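Salgado House Residence and Study Center
Guide for Resident Scholars and Visiting Guests

Section 4. Arrival, Room Set-Up and Use of the Reading Rooms

This section applies to all guests staying one night or longer, including short-stay travelers who have booked through a partner institution. Please read it before your arrival and keep it with your confirmation letter.
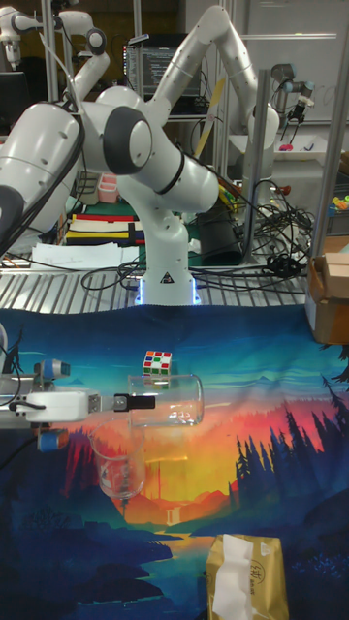
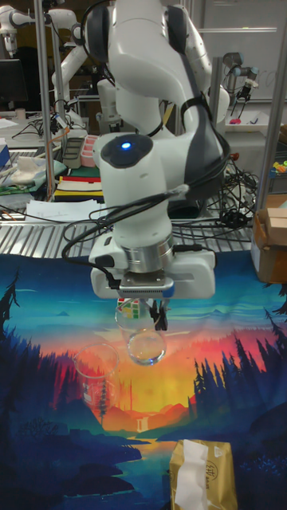 4.1 Checking in

1. Go to the front office on the ground floor. The office is open from 8:00 a.m. until 7:30 p.m., except on Friday, when it closes at 5:00 p.m.
2. Present your passport or national identity card and your confirmation letter. Both are returned to you at the desk.
3. Complete the guest register. Scholars must also enter the name of their home institution and the subject of their research.
4. Pay the key deposit of 50 euros. Cash and bank cards are accepted.
5. Collect your room key, your reader's card and one set of towels.

Note: Guests arriving after the office has closed must give notice in writing before noon on the day of travel. Keys for late arrivals are held by the night porter, Aníbal Cunha, who can be reached by the bell at the courtyard door.

4.2 Setting up your room

1. Switch on the main breaker inside the door. It is the first switch on the left of the panel.
2. Open the shutters before turning on the heater.
3. Turn the heater dial to position 2 and wait 30 minutes before choosing a higher setting.
4. Check the room against the inventory sheet in the desk drawer. Report any missing or damaged item to the front office on the day of arrival.

Caution: Do not cover the heater or dry clothing on it. Portable stoves, kettles and candles are not permitted in bedrooms. A shared kitchen is available on each floor.

Hot water in the older wing is supplied by a single boiler. Guests in rooms on that side are asked to shower before 9:00 a.m. or after 6:00 p.m. when the house is full.

4.3 Connecting to the house network

1. Select the network named Josura on your device.
2. Enter the number printed on your reader's card.
3. Accept the conditions of use. The connection remains valid until your departure date.

The signal is weak on the upper terrace. Guests who need to take part in video calls may reserve the small meeting room at the front office for up to one hour at a time.

4.4 Using the library

The library holds 1,860 volumes on the history, music and religious life of the region, together with the Hakala bequest of maps and travel journals. The bequest was left to the house by Arvo Hakala and is kept in locked cases.

1. Leave bags, coats and drinks in the lockers outside the reading room.
2. Show your reader's card to the librarian, Inês Falcão, on your first visit.
3. Write the shelf mark of each book on a request slip. Up to four books may be requested at once.
4. Return books to the cart beside the desk. Do not replace them on the shelves.

Note: Items from the Hakala bequest must be requested one working day ahead and are read at the long table only. Pencils are provided.

Caution: Photography of bequest items requires written permission. Flash is not allowed.

4.5 Meals and quiet hours

Breakfast is included for all guests and is served in the courtyard room from 7:30 to 9:30 a.m. Supper is optional. To order it, sign the kitchen sheet before 11:00 a.m. Dietary needs should be explained to the cook, Jade Nuttall, on arrival.

Quiet hours run from 10:00 p.m. to 7:00 a.m. Musical practice is permitted in the garden room only, between 4:00 and 6:00 p.m.

4.6 Extending your stay

1. Complete Form B at the front office at least three days before your departure date.
2. Scholars must attach a short statement of work completed.
3. Wait for written confirmation from the residence manager, Jaime Mota, before changing your travel plans.

Extensions are not granted in January, when the house closes for repairs. Procedures for departure and the return of deposits are given in Section 5.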